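Household Skills, Level 1
Session notes: The sink area and washing up by hand
Tutor: Josée Campbell
Clovedden Adult Learning Centre, Room 9

These notes go with the practical session. Read them before you come in, and bring them with you, as there is space on the back for your own notes. Long sleeves should be rolled up and rings taken off.

1. Before you run any water

Most of the trouble people have with washing up starts before the tap is on. Look at what is in the sink and what is next to it. Cutlery left in the basin is easy to miss once there is foam on top, so take it out first and put it to one side. Sharp knives never go into the bowl with other things. They are washed one at a time, held by the handle, and put straight down to dry.

Scrape plates into the food bin. A fork left on a plate should come off before you scrape, or it will end up in the bin with the leftovers. Zdenka Obradović, who ran this course before me, kept a box of cutlery rescued from the bin, and it was a full box.

Check the drain cover. It should be sitting flat over the hole. If it has moved, put it back before you start, and empty it when you finish. 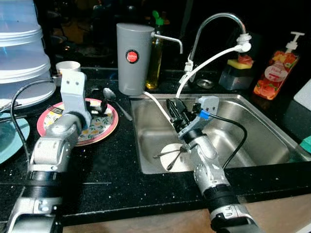 Then move anything that does not belong to the job. Cooking oil is the usual one. A bottle of oil beside the sink gets splashed, and a wet bottle is a slippery bottle. It can go back by the hob. Spoons put down on the worktop during cooking should be gathered up with the rest of the cutlery and washed, even if they were only used for stirring.

2. Order of washing

Glasses and cups first, while the water is clean. Cutlery next, then plates, then serving dishes. Pans last. Change the water when it turns cloudy or greasy — don't wait until you have got to the end of a group.

Patterned plates need a soft sponge. A green scourer will take the shine off the glaze in time, and the coloured rim is often the first part to show it. If food has dried on, leave the plate to soak for 30 minutes and try again with the soft side.

Hold cutlery by the handles in a small bunch and wash the other end, then turn the bunch round. Go between the prongs of each fork. Rinse everything under clean running water. If your tap has a hose on it, hold the end low in the basin so that it doesn't spray the worktop.

3. Drinking water and the filter

Keep drinking water apart from washing-up water. Jugs and filter units are wiped on the outside with a clean damp cloth, which is kept for that purpose and not used on the worktop. Wipe the spout as well, since people touch it with their hands and with the rims of used cups.

Large water jugs with ridges round the body collect dust in the grooves. Work round the jug one ridge at a time, from the top down. Do not lift a full jug on your own. Cups for drinking should be stood well back from dirty dishes, or they get washed twice, or not at all.
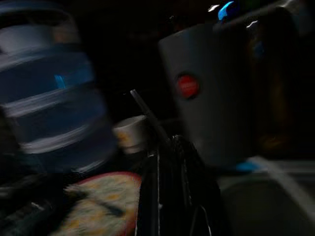 Fig. 2. Water jug, small cup and grey unit, with a patterned pad in front.

4. Finishing off

Let the water out, lift the drain cover and empty it into the food bin. Wipe the sides of the basin, then the tap, then the worktop behind the sink. Stainless steel marks if drops are left to dry on it, so go over it with a dry cloth. Hang cloths up open. A cloth folded over while wet will smell by the next day.

For next time

Wash up one full meal at home in the order given in section 2 and write down how often you changed the water. Belmiro Peixoto will take the next session, on worktops and cupboards. Please bring 2 clean cloths.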